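Stismont Reopens Plukberg Street Library After Renovation

Sat 6 April

STISMONT – The Plukberg Street branch of the Stismont Public Library opens its doors again today after a renovation that began in October. The building has a new roof, new heating, a larger children's room and 175 seats for readers, compared with 166 before the work started.

The branch will keep its former hours for the first month. It will be open Monday through Friday from 10 a.m. to 7 p.m. and Saturday from 10 a.m. to 4 p.m. Longer evening hours will be considered once the staff has had time to see when people come in.

The roof was the main reason for the project. The old one had been patched several times, and in the last two winters water reached the local history shelves on the upper floor. A small number of bound newspapers had to be sent out for drying and rebinding. They are now back on the shelves and can be read in the building on request.

General contractor Riedl handled the roof and the structural work. The heating and ventilation system was supplied and installed by Ondent. Both firms finished within the contract price. The children's room took two weeks longer than planned after workers found that part of the floor under the old carpet needed to be replaced.

"The building was tired and everybody who used it knew that," said Fedir Pavliuk, branch manager. "We asked people what they wanted and most of them said the same things. They wanted it warm in winter, they wanted more outlets, and they wanted a place where a child could talk in a normal voice. We tried to start there."

The children's room has moved from the back of the ground floor to the front, where the periodicals used to be. It has lower shelves, a washable floor and its own restroom. Newspapers and magazines are now upstairs next to local history. The elevator, which was out of service for part of last year, has been rebuilt and serves all floors, including the basement.
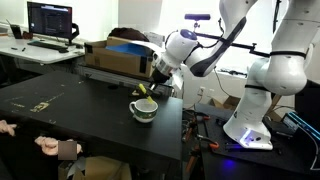

The basement, formerly used for storage, now holds two meeting rooms. The larger room can be reserved by clubs, tenants' groups and other nonprofit organizations at no charge. The smaller room is meant for tutoring and for quiet work in groups of up to six. Either room can be booked at the front desk or by phone. Bookings open four weeks ahead, and a group may hold no more than two dates at a time. Coffee and cold food are allowed in both rooms. Groups are asked to wipe the tables and put the chairs back before they leave.

While the branch was closed, most of its books were kept at the main library. The staff used the move to check the whole collection. Books that were damaged or had not been borrowed for many years were withdrawn, and 1303 new titles were bought to take their place. Large print, cookbooks and books for beginning readers make up much of the new stock. The withdrawn books that are still in fair condition will be sold in the lobby during the first two weeks, at one dollar for hardcovers and fifty cents for paperbacks.

Some 809 residents answered the survey that was sent out before the design was settled. A request for a separate phone area could not be met, but callers may use the side entrance hall, where a bench has been added. A request to bring back the outdoor book drop was accepted. The new drop is on the Plukberg Street side, to the left of the main steps, and is emptied every morning the branch is open.

Cardholders do not need to renew their cards because of the closing. Cards that would have expired during the work have been extended through the end of the year. Items borrowed from the Plukberg Street branch before it closed may be returned to any branch. No late fees will be charged on those items if they are brought back by the end of this month.

Story time for children ages three to five starts again next week and will be held on Tuesday mornings at 10:30. The evening English conversation group also returns, in the larger meeting room. New members may join at any time and do not need to sign up.

The bicycle racks have been moved to the rear parking lot. Drivers should note that the lot is now entered from the alley only, and that the two spaces nearest the door are reserved for people with disabled parking permits. The sidewalk in front of the building will be narrowed for a few more days while the last section of curb is finished.

Opening day begins at 10 a.m. with short remarks in the lobby. Staff will lead tours of the building at 11 a.m. and 2 p.m., each lasting half an hour. Admission is free.

Questions about the branch, its programs or room reservations may be directed to Fedir Pavliuk at the Plukberg Street front desk during opening hours.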